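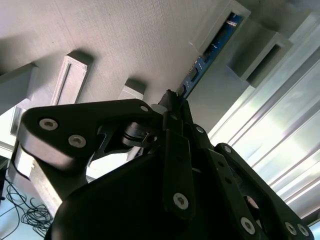 9 December 2019

Glue-up and finish notes, Katona side table (second one)

Picked up where I left off before the weekend. Top panel had moved a little overnight, cupped toward the heart side. Put it between two cauls with light clamp pressure and left it while I did the legs. By lunch a straightedge sat on it well enough to go on.

Legs: all four tapered on the inside faces only. The third one has a small knot near the foot that I missed when I was picking stock. Turned it so the knot faces the wall side. Theresia Brunner looked at it and would have cut a new one. I am keeping it for now. There is a spare blank on the rack over the bandsaw if she changes my mind.

Mortises went fine with the 3/8 bit. Tenons came out fat on two of the aprons, so I took them down with the shoulder plane and tried the fit again. Dry fit is square within what I can see with the big square. Diagonals match.

Finish tests on the offcuts from the Burville oak:

- A: two coats of thinned shellac, sanded to 320. Warm color, a bit too orange next to the top.
- B: hardwax oil, one coat, wiped off after 30 minutes. Flat and even. Still tacky at the edges late in the day.
- C: same oil over a wash coat of shellac. Less blotching around the rays. Best so far.
- D: water-based poly. Raised the grain badly. Not doing this again on oak.

I want to see B and C after a week before choosing. Both are on the shelf above the sink with the date on the back. Please don't move them near the heater.

Stones: the 2,000 grit is dished again. Flattened it on the plate, then did the block plane iron and the two wide chisels. The 1/4 inch chisel has a chip in one corner and needs to go back to the grinder first. Didn't get to it.

Drellow order came in at 177 with shipping. Hinges are right. The screws are brass, and I had asked for steel to cut the threads first. I have a few steel ones that size in the drawer, so no need to send anything back.

Dust bag on the planer is full. Shop vac hose is split at the cuff and taped.

Tomorrow: glue the two end assemblies, leave overnight, long aprons on Wednesday. Cut the buttons for the top out of the maple scrap. Ask Theresia if she still wants the drawer on the left.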